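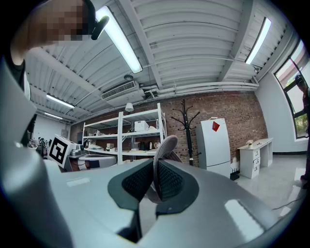 Equipment Plan for the Handheld Gripper Project
Sundale group, final report, section 4: Costs and purchasing

4.1 What we were asked to do

The course brief gave us a room, a semester and one question: should the department buy more handheld grippers for next year, or put the money toward a robot arm? We started out assuming the answer was "more grippers." We are less sure now.

4.2 The quotes

We asked two suppliers, Vakar and Coutinho. Vakar quoted $718 per gripper, with finger pads and camera mount included. Coutinho was cheaper on paper but left out the mount, the pads and shipping, and would not put a price on spare pads when we asked by email. We dropped Coutinho from the comparison for that reason. Another group may want to try them again.

The Vakar price looks fine until you read the second page. Replacement pads are $65 a set. The sales sheet says a set lasts "up to" a full semester, with no word on hours of use or what is being picked up. We could not find a test behind that claim and have budgeted for 2 sets per gripper per semester. That may still be too low.

4.3 Things the quotes leave out

Storage. The grippers need a shelf of their own, and the shelving in our room is already shared with kitchen things.

Marker boards. We planned to print these ourselves. The printing is cheap, but a board that bends is useless, so stiff backing has to go in the budget.

Lighting. The ceiling tubes reflect off a glossy floor and there is daylight from the window on one side. We had a line for blinds and took it out to keep the total down. We now think that was a mistake.

People's time. Every purchase plan we read from earlier years treats student hours as free. Somebody has to hold the gripper, and somebody has to check the recordings afterward. If those hours were paid, they would be the largest line in the table.

4.4 The arm

Wesside offered a used arm on a yearly lease. The monthly figure was attractive, but service visits are billed separately and the contract renews by itself in April unless canceled in writing. We do not recommend signing it as written.

4.5 Recommendation

Buy one gripper from Vakar with two sets of pads, $848 before tax. Log the pad wear for a semester. Hold the rest of the money until that log exists, and ask Wesside for a quote with service included.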